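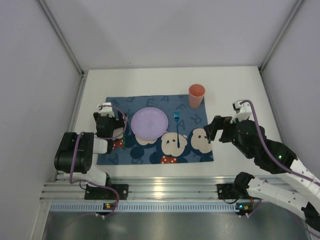

くまのランチョンマットの上で配膳の練習台。紫のケーブル、グリッパーからアームに沿って下りているのが見えますか?

## 配膳アームがマットごと引きずった件と、そのあと直したところ

2026年5月8日、追記しました。下のほうの「ケーブルの逃がし方」は前に書いたやり方だとまだ引っかかることがあったので、丸ごと書き直してあります。前のを見て結束バンドでぎゅうぎゅうに締めちゃった方、ごめんなさい、切ってください!

うちの工作部屋では、卓上の小さいアーム二本に食器を並べさせる遊びをしています。お皿を置いて、フォークを横に添えて、コップを右上に立てて、はいどうぞ、というだけのもの。人間なら数秒で終わることをもたもたやるのが見ていて飽きなくて(家族は飽きています)、週末のたびに台の前に座っているんですけど、先月ついに派手にやらかしました。

左のアームがお皿を置いて、そこまではよかったんです。戻るときにケーブルのたるみがマットの角に引っかかって、アームはそんなこと知りませんから予定どおりに戻ろうとして、マットがずるずるっと動いて、上に載っていたお皿もフォークも全部いっしょに移動。右のアームは「コップはここ」と覚えている場所をつかみに行き、ずれてきたお皿のふちを上からぐいっと押しました。お皿は跳ねて床へ。割れない素材だったのでお皿は無事、私の心臓は無事じゃなかったです。

しかも私、とっさに手を出したんですよ。落ちるお皿を受けようとして。アームがまだ動いているのに。指の先を挟まれかけて、爪のところに赤い筋がつきました。小さいアームだからそれで済みましたけど、あれは完全に私が悪い。

そんなわけで、同じような台所ロボット遊びをしている人向けに、うちで変えたところを書いておきます。

### まず、落ちるものは落とす

いちばん先に書いておきたいのがこれです。**お皿は見捨ててください。** 落ちそうなものに手が出るのは反射なので、頭でわかっていても出ます。だから私は、手が出ても届かない位置に椅子を下げました。床に養生テープを貼って、動いているあいだは椅子の脚をそこより前に出さない。格好悪いけど効きます。

それから練習用の食器は、落ちて困らないものだけにすること。陶器とガラスは論外、あと意外と困るのが木のお椀で、ふちが欠けるとささくれが出てグリッパーの指の内側に刺さるんです。うちはもう子ども用のプラスチックで通しています。安いし軽いし、色がはっきりしていて目で追いやすいのもいいところ。

### 止めるボタンは膝の横

最初、止めるボタンは台の向こう側に置いていました。ケーブルの都合で。いざというとき、動いているアーム越しに腕を伸ばさないと押せないんですよ、ばかですよね。

今は椅子に座って左手をだらんと下ろしたところ、机の脚の横にマジックテープで留めています。見なくても手が行く場所が正解だと思います。台所なら引き出しの取っ手の脇あたりがよさそう。

電源を切ったときにアームがどうなるかも、食器を置く前に一度見ておいてください。うちのは電源を落とすと力が抜けて、がくんと下がります。止めたつもりが下がってきて、そこに手があると挟みます。私は止めたあと、アームの先が台について静かになるまでは手を入れないことにしました。待つのは20秒と決めて、声に出して数えています。家族には変な人だと思われています。

ボタンの練習もしましょう。うちは毎回、最初の一回目はわざと途中で止めるところから始めます。止まらなかったらその日は中止。

### ケーブルの逃がし方(書き直しました)

今回の主犯です。

前に書いたのは「アームに沿って結束バンドで固定」というやり方でした。見た目はすっきりするんですけど、関節のところまで締めると、伸びたときにケーブルが突っ張るんです。突っ張ったケーブルは根元のコネクタをじわじわ抜きます。抜けかけると信号が途切れて、アームが一瞬固まって、それから急に追いつこうとしてびゅんと動く。引きずるより怖いです、これ。

教えてくれたのはメールをくださったMeenakshi Goelさんで、やりとりは英語だったので私のつたない訳ですけど、「関節をまたぐところは輪を残して、関節と関節のあいだだけ留めなさい」とのこと。やってみたら、もうぜんぜん違いました!

手順はこんな感じです。

1. 電源を切る。アームが下がりきるのを待つ。
2. 結束バンドを全部切る(ニッパーの先をケーブルに向けない)。
3. アームを手でゆっくり、いちばん伸びる姿勢まで持っていく。
4. その姿勢でケーブルに少し余裕がある状態にして、まっすぐな部分だけを面ファスナーの細いバンドで留める。
5. 今度はいちばん縮めてみて、余った輪がどっちに垂れるかを見る。

五番が大事で、輪が台の内側に垂れるならやり直しです。外側か上に逃げるまで、留める位置をちょっとずつずらします。うちの左アームはこれに半日かかりました。右は一発でした。なんなんでしょうね。

輪の大きさは、縮めた姿勢でもマットから18ミリ以上離れるように。割り箸を重ねて輪ゴムで束ねて、すき間ゲージの代わりにしています。輪の下をすっと通れば合格。バンドは結束バンドより面ファスナーがいいです。五番で何度もやり直すことになるので。

### マットは滑らないように、でも外れるように

くまのマットは近所の雑貨屋で買った800円のもので、裏がつるつるなんです。かわいさだけで選びました。後悔はしていません。

引きずられたあと、最初は両面テープでがっちり貼りました。そうしたら次に引っかかったとき、マットが動かないかわりにアームのほうに無理がかかって、モーターがうーんとうなって熱くなってしまって。やりすぎですね。

落ち着いたのは、食器棚用の網目の滑り止めシートをマットより一回り小さく切って下に敷く方法です。ふだんの動きではずれないし、本当に引っかかったときはずるっと動いてくれる。シートがマットの外にはみ出していると、今度はそっちに指先が引っかかるので、ひと回り小さく、は守ってください。汚れたら水洗いして陰干しで、また効くようになります。

角がめくれているマットは使わないほうがいいです。うちのもくるんとなっていたので、濡れ布巾をかけて重い鍋を載せて一晩寝かせました。アイロンは裏の素材しだいでは溶けますので、試すなら捨てていい一枚で。

マットの位置合わせには、台にマスキングテープで角の印をつけておくと楽です。ずれたらひと目でわかるし、戻すのもすぐ。印から5ミリずれたら一回止めて直す、というのがうちの基準です。

### 握りすぎ問題

お皿が跳ねたもうひとつの原因が、押す力と握る力の設定でした。制御にはGaselという小さいソフトを使っていて、私は把持の強さを最大に近いところにしたまま忘れていたんです。フォークを落とすのが悔しくて上げて、それっきり。

細いフォークの柄はたしかに滑ります。でも力で解決しようとすると、コップがへこむ、お皿が飛ぶ。指の内側に、瓶のふたを開けるときの薄いゴムシートを小さく切って貼ったら、強さをぐっと下げてもフォークが落ちなくなりました。貼るときは指の脂をアルコールで拭いてから。端が浮いてきたらすぐ貼り替えです、ケチって使っていたらコップにくっついて持っていかれました。

強さの目安を聞かれることがあるんですけど、機種で全然違うのでなんとも言えないです。うちではお豆腐の空きパックをつかませて、ぺこっとへこむ手前で止めています。数字より豆腐パック。

### 二本いっぺんに動かすとき

左がしくじったのに右がそのまま動いたのも、よくなかったところです。どちらかが引っかかったら両方止まる設定にしておくのが本当で、私はそれを「あとで」にしていました。

この設定はTrilok Kanaujiaさんの配布しているスクリプトを借りて入れました。片方のモーターの負荷がいつもより高いまま下がらないと、両方その場で止まります。入れた日は止まりまくって仕事にならず、しきい値をちまちまいじって、今は本当に引っかかったときだけになりました。止まりすぎるくらいから始めて緩めていくほうが、私は安心です。

あと、右と左の担当する場所を分けました。左はお皿、右はコップとフォーク。真ん中で両方が出会う動きは、しばらく封印です。

### 動かす前に見るところ

台の横に貼っている紙をそのまま写します。

- 止めるボタン、押したら止まるか
- 椅子はテープより後ろか
- 袖をまくる、髪を結ぶ、エプロンのひもは後ろ
- ケーブルの輪、割り箸ゲージが通るか
- コネクタを指で押して、ぐらつかないか
- マットの角、印に合っているか
- 猫

猫は本当に確認してください。ケーブルの輪が大好きです。

### いただいた質問から

**小さい子がいる家でも遊べますか?**
うちは甥が来る日は電源タップごと抜いて、別の部屋にしまっています。見せるだけならいいかなと思ったこともありますが、くまの絵がついた台に手を伸ばすなというほうが無理で、やめました。

**挟んだときはどうしましたか?**
流水で冷やして、その日は作業をやめました。私のは筋がついただけでしたが、腫れたり指が曲げにくかったりしたら病院へ行ってくださいね。

**モーターが熱くなったら?**
電源を切って、触れる温度になるまでほうっておく。保冷剤を当てるのはやめたほうがいいです、結露するので。私はやりかけて夫に止められました。

**床に落ちた食器、そのまま使っていい?**
練習用ならふちを指でなぞってみて、引っかかりがなければ洗って続投。うちのお皿はふちに白っぽい跡がついたので、紙やすりの細かいので軽くならしました。食事用には戻していません。

次はスプーンに挑戦したいんですが、丸いところが台の上でころんと回ってしまって、つかむ向きが毎回変わるんですよね。うまい置き方をご存じの方がいたら教えてください。箸置きを使う案はもう試して、箸置きのほうをつかまれました。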